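# The slow business of teaching a small arm

Anahera Mudgway keeps a tally sheet taped beside her keyboard. Each line is one attempt at the same short job: pick up a sponge, move it, let go. When the sheet is full she starts another. By the end of March she had filled enough of them to reach 174 attempts that she was willing to keep.

She works for Prulell, a small firm that wants to sell cheap robot arms to people who run kitchens, laundries and packing rooms. The plan is that a buyer should be able to teach the arm a new task by showing it, with no code involved. Before that can happen, the software has to be trained on a large set of shown tasks, and somebody has to sit there and do the showing.

The method is simple to describe. An operator drives the arm by hand with a second, matching arm on a side desk. Whatever the operator's arm does, the working arm copies. The joint angles and the camera views are saved together, several times a second, and the result is called an episode. A learning system then looks through all the episodes and tries to work out which movement should follow from which view.

The sponges came from a supermarket. They were chosen because they are light, they do no damage when dropped, and they give a little when squeezed, so a slightly poor grip still counts as a grip.
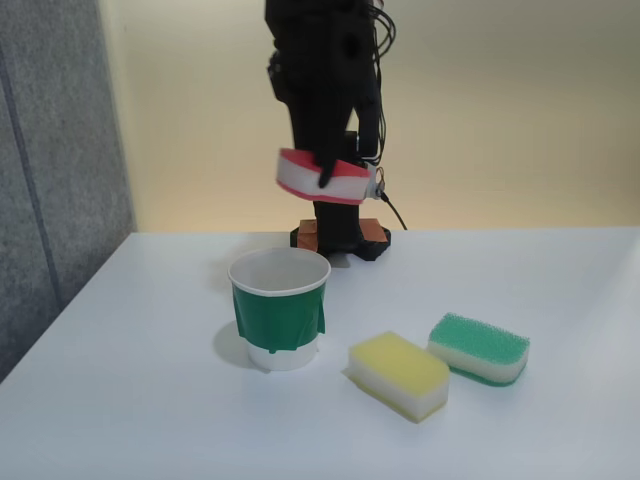
*The arm with the red sponge in its gripper. The yellow and green ones are still on the table.*

Hemi Mahuika, who wrote the collection plan, asked for 200 episodes of the sponge task before any training run. That number came from an earlier project, called Wihongi, in which the team trained on a much smaller set and spent weeks trying to fix the software when the trouble was in the examples. Almost every episode in that set began with the object in the same spot. The trained arm went to that spot every time, whether the object was there or not.

So the new plan is strict about variety. The sponges are moved between episodes. Sometimes they lie side by side, sometimes far apart, sometimes at an angle that forces the wrist to turn. A paper cup with green tape on it is part of the set as well. In some episodes it stands near the path of the arm and the operator has to steer past it. In others it is taken off the table.

"People get good at it, and that's a problem," Mahuika says. "After an hour you find one neat way to grab the thing and you do it that way forever. I'd like a few awkward ones in there."

Awkward is allowed, but careless is thrown out. Mudgway reviews every episode at the end of a session and drops any in which the operator stopped to think for too long, bumped the table or let a sleeve into view. A pause is worse than it sounds. If the person driving the arm hesitates above a sponge, the system can learn that hovering above a sponge is part of the job. One early model did that. It would reach out, stop just short and stay there until somebody cut the power.

She has rejected plenty of her own work. Brodie Cosgrove, the other regular operator, has had more of his thrown out than she has, and he disputes several of them.

## Two views of one job

The question the team argues over most is where the cameras should go. Isla McAlister, who handles the hardware, wants few of them. Every extra camera adds cost for the buyer, and every camera that gets knocked by a few degrees can spoil a day's episodes. Mahuika wants more views, since an arm often blocks its own line of sight at the moment it closes on an object.

For now they have settled on a compromise that neither of them likes much. The camera positions are marked on the desk in pencil and checked before each session. The lights stay at one setting for half of the episodes and are changed for the rest.
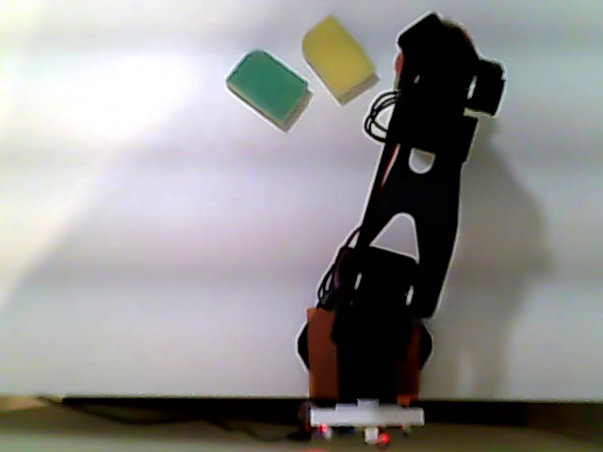
TRUNSKA, March

The spring sessions were held in a rented office, and most of the talk on the day I visited was about color. The learning system is told in plain words which sponge to take, and each episode carries a label such as "pick up the yellow one." Yellow and green have caused the most mistakes. Cosgrove thinks the labels are to blame, because two people typed them and used different wording. McAlister blames the light on the wall, which is bright on one side and gray on the other.

Kane Faulkner, who runs the training side from another city, had asked for a test on the first 150 episodes, ahead of the full set. Mahuika agreed to it with some reluctance. The trained arm was given a fresh layout and told to fetch the green sponge. It took the yellow one on the first try and the green one on the second. Faulkner was pleased with how it moved and unhappy with everything else.

The labels have since been rewritten by one person, to one pattern. Mudgway did it over two evenings, and found six episodes in which the wrong color had been typed in.

Prulell will share the finished set with Zaltov, a partner firm that uses a different arm, to see whether examples made on one machine are of any use to another. McAlister doubts it. The joints are a different length, she says, and the Zaltov gripper closes from the sides with much more force.

Meanwhile there are 26 episodes to go. Mudgway expects to reject a few of those too, so she has already printed another sheet.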